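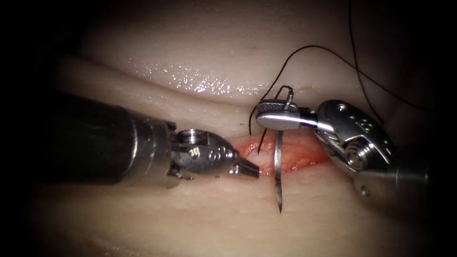 *Mesum, 6 February 2022*

# In Praise of Practicing Badly for a While

My grandmother sewed for a living, and when I was small she gave me a scrap of old curtain and told me to put stitches in it. I asked her what I was making. She said I was making stitches. I thought this was a terrible answer, and I sulked over that curtain for most of an afternoon, and it has taken me the better part of my life to come around to her way of seeing it.

I have been thinking about her scrap of curtain a good deal this winter, partly because I have taken up the accordion (my neighbors have been very kind) and partly because everyone I know seems to be in a hurry to be good at things. We buy a loaf pan and want to give the first loaf away at a party. We sign up for a language and book the trip the same evening. I did exactly this with a trip to Helano some years back, and I stood in a bakery there with a line of people behind me and could not for the life of me remember the word for "two."

What I would like to speak up for is the scrap, by which I mean any bit of material that is set aside for practice and asks nothing else of you. Potters have their lumps of clay that go straight back in the bucket. Welders run beads on offcuts. People learning surgery have silicone pads to work on, and I find that a great comfort as someone who owns a body and expects to need it repaired now and then. A student pilot has the simulator, and a child learning her letters has that lovely cheap gray paper with the dotted line down the middle.

There is a kind of attention you can only give to a thing that doesn't matter. When I play for company I am listening to the company. When I play in the back bedroom with the door shut, I can go over the same eight bars 30 times and hear that my left hand is late on the third beat, every single time, and has probably been late since September. It isn't pleasant to hear, but I couldn't have heard it any other way.

I'll admit that practice can turn into a hiding place. I once belonged to a choir in Durura that rehearsed so faithfully, and put off its concert so many times, that half of us had moved away before it sang a note in public. Sooner or later somebody has to eat the loaf. My grandmother's customers did get their dresses, and they got them on time, and she would have had no patience with a person who stitched scraps forever and called it dedication.

Still, I think most of us err in the other direction, and I think the way we sell things has something to do with it. The music shop in Keskin, where I bought my accordion, has a poster by the register promising a first song in one evening. I learned the first song in one evening! I played it very badly, and then I had nowhere to go, as the booklet went straight on to the second song. I had to write to the shop and ask for plain exercises, the dull kind with no tune in them, and they had to order them in.

They came in a thin brown book of almost 3000 measures, and I am very fond of it. Some mornings I do a page before the coffee is ready, and some mornings I do the same page again after. I couldn't hum you a single thing out of it.

I still have the curtain, too. It is a faded green, and the stitches start out wandering all over like ants on a sidewalk, and by the bottom hem they are — well, they are still not straight, but they are all going the same way. I keep it in the accordion case, under the strap.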